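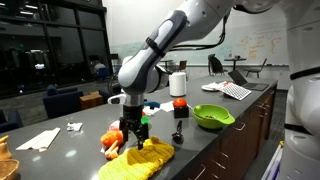
Bon, on y est presque ! Il nous manque encore 300 démonstrations pour boucler le lot Cornusum (774 déjà validées, quand même). Le chiffon jaune reste ma bête noire, il n'a jamais deux fois la même forme et je rate une prise sur trois.
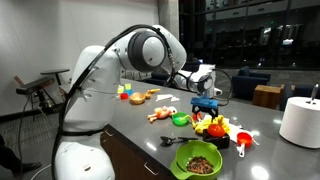

Du coup je change la disposition des jouets entre chaque essai, sinon le modèle apprend la table par cœur. Et je garde les ratés, dans un dossier à part.

Dernière mise à jour : 8 janv. 2023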